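Search the Cordeiro help board
Sign in
Ask something

Right gripper drops out of tracking when we pick up a book

Posted by geartooth_77 on Fri 5 November

Hi all! I've got a pair of hand-held grippers (the Nurkberg kit) and a fault that's driving me up the wall. The task is easy — pick up a hardcover, stand it in a folder — but the right hand's position jumps sideways mid-grab, and playback on the arm slams into the table.

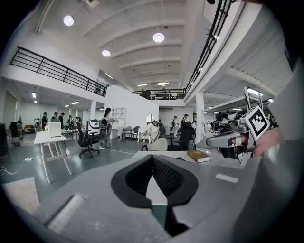
It happened on 15 takes out of 57 last week. I've swapped cables, restarted everything and redone the calibration 2 times. The left side is fine every single time, and I really don't want anybody near the arm during playback until I know why!

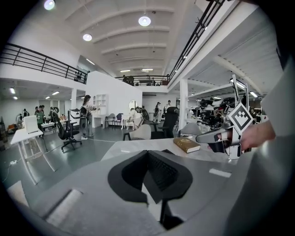 Lighting was my first guess, but the jump shows up in the morning takes too. Any ideas?

pevberg_fan

Had this in June. Check that the marker is stuck down flat. Ours had one corner lifting and the pose flipped whenever the wrist tilted — new sticker, no more flips. Also cap your playback speed, please, and keep a hand on the stop button.

mooseandwrench

Probably a firmware thing? I'd just update it.

slowcoach

Don't update yet, you'll lose your logs (ask me how I know). Plot the right-hand track and throw out any take with a jump before it gets near the arm. Then try these with the Gindden viewer open:

1. Hold both grippers still over the table and watch for drift.

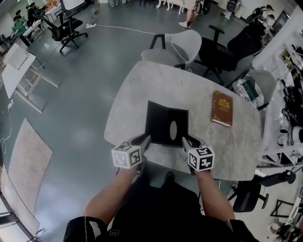

2. Tilt only the right wrist, slowly, and note the angle where it jumps.

We use cookies to remember your settings. OK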